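When the robot hand let go - what went wrong at Grudell?

A robot dropped a screw. Then another one. Then a whole bunch. Boring? Nope - it's a great puzzle, so let's go.

First, the job. At a workshop called Grudell, in the town of Brultutdale, a robot named Nukia puts small parts away in drawers. Open a drawer, drop the part in, close the drawer. Easy for you. Hard for a robot.

Nukia learned by copying people. A person holds a pair of grippers (a gripper is a kind of hand with two stiff fingers) and does the job over and over. The computer saves every move. Nukia watched 664 tries before its first day. That's a lot of drawers!

So what happened?

One morning in December, Nukia had 64 screws to put away. It dropped 51 of them. Some rolled under the bench. One went in a shoe.

Then it did something worse. It pulled a drawer, the drawer got stuck, and it just kept pulling. The whole organizer slid off the table and landed by Juwita Setiawan's foot. She was fine. But she hit the big red stop button right away, and everything went still.

Why did it drop things?

Fingers need grip. Think of your sneakers - new ones stick to the gym floor, old smooth ones slide. Nukia's finger pads had been used so much that they were worn down. The robot closed its fingers just like it was taught, but the screws slid right out. It didn't know. It coudn't feel them slipping.

And the drawer?

When a drawer sticks, you stop and wiggle it. You'd hold the box with your other hand too. In the 664 tries, no drawer ever got stuck. So Nukia never learned what to do.

How they fixed it

New pads. A check of the pads every 48 hours. A rule in the computer: if you pull too hard, STOP. Ynyr Morgan wrote that one, he calls it the Ginting rule after his old teacher. And more practice with people, this time with sticky drawers on purpose.

Words to know
Gripper - a robot's hand, or a tool shaped like one.
Fault - when part of a machine isnt working right.
Emergency stop - a button that shuts a machine down fast.

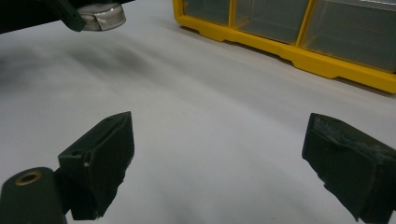

Grippers and a yellow organizer with clear drawers.

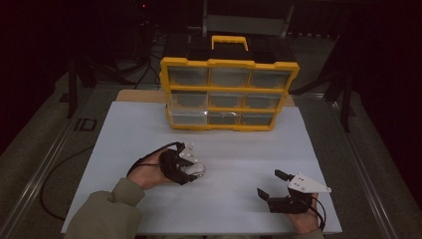
Reading time: 2 minutes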